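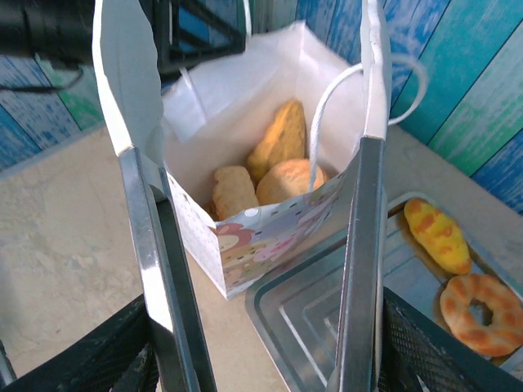
Bakery bag

A bakery bag is a paper bag used to carry bread, rolls and pastries over short distances. It differs from a grocery sack in its lighter paper and smaller size, and from a flat pastry sleeve in that it stands upright when opened. Most types are sold without an inner lining, so that steam can pass through the paper.

Construction

The usual form is the side-gusset bag. The front and back panels are joined by two narrower side panels, each creased down the middle so that the bag folds flat for storage. Sheets are printed before folding and gluing. Handles, where fitted, are of flat tape or twisted paper cord. The Adener pattern, once common in small shops, had no handles and was closed by rolling the top down.
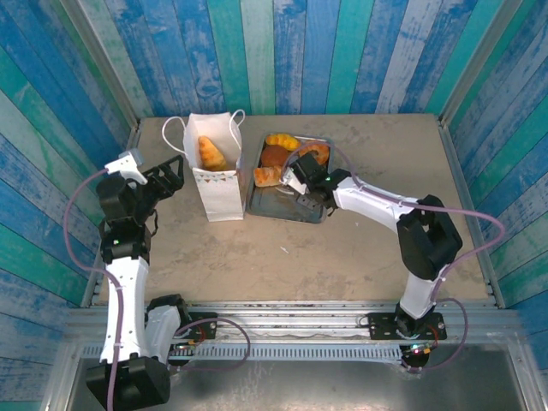
Loading follows the same order in most shops. Goods are cooled on a rack or tray, the bag is opened fully, and the heaviest pieces go in first. A dark metal tray makes pale crusts easy to see, and a white bag set near it shortens the distance each piece is carried. Long rolls are placed along one wall, round buns beside them. Filled or glazed items are packed separately - their coating sticks to bare paper.

Capacity is limited by volume more than by weight. In a February trial at the Wanyama bakery, 2,108 bags were filled and 39 were set aside for torn handles or split seams. Of these, 34 had failed at the handle joint.

Decoration

Plain white and brown papers remain standard. Printed bags may carry a shop name, a repeating pattern or cartoon figures, often on the side panels only, with the front left plain for a label or a handwritten order.

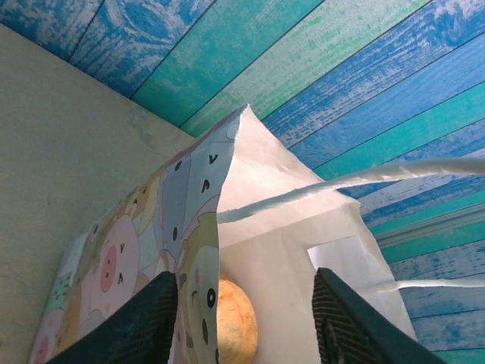 Plain fronts also reduce the amount of ink used, and pastel inks are preferred on thin paper, where darker ones show through to the inside. The designer Natanael Araújo drew 176 repeating patterns for the Veteseo paper works, most of them for side panels.

Storage and reuse

Unused bags are kept flat and dry. Used bags with grease marks are generally not accepted with clean waste paper.

See also: Ukia fold; Paper sack; Pastry box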